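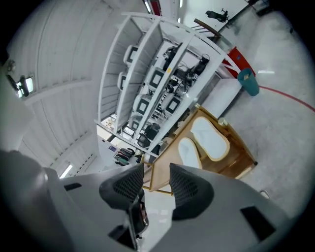 Marnolwood Site Services – Stores and Furniture Group

Last updated: 20th February

Open shelving is a poor place to keep monitors, and I think we should stop using it for them. The tall white unit holds grey monitors, black monitors and loose cable on the same set of shelves. Each item is visible, so the unit passes inspection. Visibility is the wrong test. The useful one is whether a single item can be removed without moving another, and tangled cable fails it.

The Clutgate store changed over in September. Cables were coiled, tied and boxed by connector type, and screens were given shelves of their own. Retrieval time for a monitor with its lead fell from 8 minutes to 2. Plerkum kept the mixed arrangement and has 318 leads on its register that cannot be matched to a device.

Seating is a separate matter. A bench is for sitting down to change shoes, and footwear left on top of it takes up the sitting space. I would fix a rack at floor level beside each bench – four pairs is enough – and leave the top clear. The Uibo catalogue lists a suitable one.

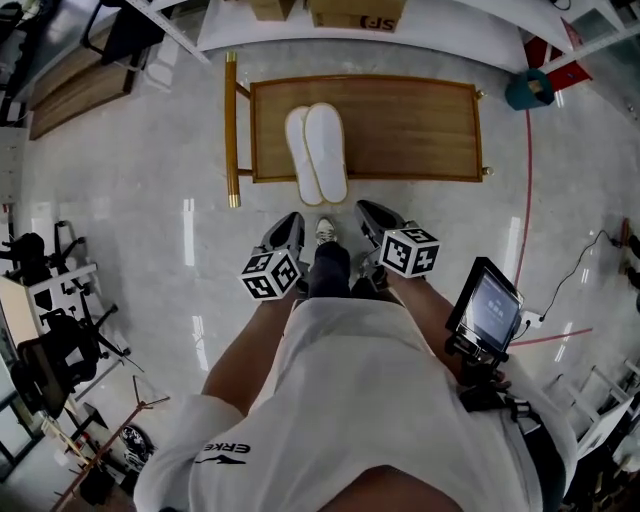 Bench with white disposable slippers; cardboard boxes on the surface behind.

Boxes should be held to the same rule as cable. A carton on a shelf needs a label stating its contents, facing outwards, or it should be flattened and removed.

Filed under: Opinion / Storage and Layout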